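Home Explore Notifications Lists Profile

Niloufar Hashemi

1/ Build log for Caser, the two-armed house robot I'm putting together in the garage. A few people asked where it's at after the long gap in December, so this thread covers the simulation side, the arms, and what's left to do.

2/ Short version: the base drives, one real arm is bolted on, the other is in pieces on the bench. Everything else happens in simulation first. I broke two gearboxes last winter by testing on hardware and I'm not paying for a third.

3/ The base is the same one I used for Wullel, my old floor robot. I kept the motors and the battery tray. The wheels are new. The old ones had gone hard and slipped on the garage paint whenever it turned.

4/ The arms are my own design, printed at the shared workshop down the road. It took 144 hours of print time for the pair, counting the failed parts. Most of the failures were the elbow housing, which kept lifting at one corner until I moved the printer away from the roller door.

5/ The grippers don't match, on purpose. The left one is small with narrow fingers, for cables, pens and cupboard knobs. The right one is bigger, with blocky fingers, for cups and door handles. Two matching grippers would have been easier to wire. I wanted to find out which style I'd reach for more.

6/ For the sim I use a test house I call Lorente. It's a mash-up of free models. I didn't try to copy my own place. I wanted doors, a hallway, some furniture and some junk on the floor, and I wasn't fussy about where it all went.

7/ Which is how there came to be a toilet and a pedestal sink standing in the hallway, with a green toy car on the floor in front of the toilet. The car is useful. It's low and easy to miss, so it's a good check on whether the planner is paying attention. 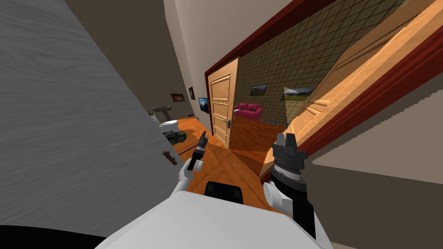

8/ WHAT THE TILT IS ABOUT

The hallway leans hard to one side in that view. My guess is a rotation mistake between the body and the camera mount. I've made that mistake before, on Wullel, where I had two axes swapped for a month and blamed the floor. I'll check the mount file first and the base pose second.

9/ The other problem is the big grey wall on the left. It's far too close. With a wall there the left arm has very little room to swing out, and the planner still thinks it can use its full reach. I've now added a 5 cm buffer around every wall. It makes the robot slower through doorways but I can live with that.

10/ Doors are the main job for this stage. Lorente has light wooden panel doors, and the first task is simple: drive up, find the handle, put the right gripper on it, stop. No turning, no pulling. I want that boring part reliable before I add anything.

11/ So far it gets to the handle in 30 tries out of a longer run I left going overnight, and then the log filled up and the rest wasn't saved. So I can't give you a success rate. I've fixed the logging. Proper numbers when I have them.

12/ Someone asked what software I use to plan the arm movements. It's a small planner I wrote called Urketti. It's slow and the code is messy. It does one arm at a time, so if both need to move, the left waits for the right. I'll put it up once I've taken my home paths out of it.

13/ Colour question, as I got that one twice: yes, the real one will be white like the model. I had half a tin of white enamel left over from the laundry cupboards. The wrists stay black - that's just the colour of the filament and I'm not painting moving joints.

14/ Real-world parts still to do:
- rebuild the left shoulder with the metal bushings
- shorten the right wrist cable, it snags at full turn
- fit the stop button somewhere I can reach it from behind
- weigh the whole thing properly

15/ The stop button comes first. The one I have is on the front, so to hit it I have to lean across the arms. Fine when it's switched off. I won't run both arms under power until it's moved.

16/ Cost so far is more than I planned and less than a used car. The motors were the bulk of it. I got 3 of them second-hand from a workshop member who was clearing out, and one of those has a noisy bearing that I'll have to replace.

17/ Next post will be the mount fix and a longer door run. If you've done handle grasping with blocky fingers and have advice on rubber pads, please reply. Mine peel off at the corners.

More from Niloufar Hashemi
Wullel: pulling the old base apart
Printing elbow housings in a cold garage
Urketti notes, part 3
Choosing a battery tray that fits through the door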